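Why I Would Still Pay for the Pretend Kitchen
By Bianca Mocanu
10/2/20

My brother-in-law, who sells flooring and is a practical man, asked me over dinner what I had spent my summer on, and when I told him I had been teaching a robot arm that does not exist to move around a room that does not exist, he put down his fork and asked what I had paid for the privilege. I told him. The Hodesent home kit, which is the full software package with the room library and a year of support from Skerkano, costs $1,790. He picked his fork up again and changed the subject to his truck.

I have been thinking about that dinner ever since, and I would like to give him the longer answer I should have given him then, before the pie came out.

I run a small shop in Tovcombe that adapts household equipment for people who have trouble with their hands. We are two people and a bench, and for years we have been hearing that a helpful arm for the home was right around the corner. I have bought into that promise a few times, once quite expensively, and I have a shelf of gray parts to show for it. So when I first opened Hodesent in June, I came to it as a woman who has been burned before and is fond of her savings.

The first evening was, I will admit, a letdown. The setup took me 6 tries. The manual assumes you already know what half the settings mean, and the person who wrote the chapter on joints must have been in a great hurry to get home. I nearly asked for my money back. But Skerkano has a patient woman on the support line named Annamalai, and she stayed with me on the phone until the arm showed up on my screen and I could make it open and close. I am not too proud to say I clapped.

What won me over after that was how plain the rooms are. I had expected something showy, like a furniture catalog come to life, and some of the competing packages do go that way, with sunbeams and bowls of lemons. Hodesent gives you a good deal of quiet surface and a few ordinary things around the edges, and then it leaves you alone to work.
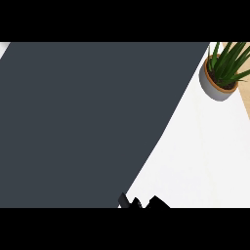

The view over the gripper in one of the Hodesent rooms, with a potted plant for company.

I have grown attached to that plant. I know it is only so many colored dots, and my partner at the shop teases me about it, but a room with a plant in it feels like somewhere a person might live, and I find I drive the arm more carefully there. Maybe that is silly. I do think it matters, though, who a maker imagines at the other end of a machine, and somebody at Skerkano imagined a household.

Now, there are fair complaints to be made, and I have made most of them to Annamalai already. The surfaces are too clean. My own counters have never once been that smooth, and the homes I visit have crumbs and mail and a cat. The view is steep, and you often get only the tip of the gripper in it, so that for the first week or so I kept losing track of where the rest of the arm had got to. You do learn to feel your way, much as you learn where the back bumper of your car is, but a beginner ought to be given an easier view to start with. And the price is simply too high for a school or for a family trying things out at home. A smaller package with fewer rooms would find plenty of takers, and I hope the company comes around to it.

Still, I keep coming back to my log. By the end of the summer I had saved 254 practice runs, a great many of them bad. I drove that arm into things I would have been sick to see it hit in a customer's home. If I had done all that with a real arm on a real bench, I would have been ordering parts every other week and apologizing to my landlord about the floor. In the pretend room I pressed a key, got myself some coffee, and started over – and I got better, slowly, in the way I once got better at parallel parking.

I don't believe a rendered room can tell you everything about a real one, and I would be nervous of anybody who sold it to me that way. We plan to try our routines on a real arm this winter, and I expect to be humbled. But I would a good deal sooner walk into somebody's kitchen having made my worst mistakes already, on a counter that could not be scratched. To me that is worth the money, and I will be renewing the support when the year is up, even at that price.

My brother-in-law is coming for dinner again next month. I am going to let him drive.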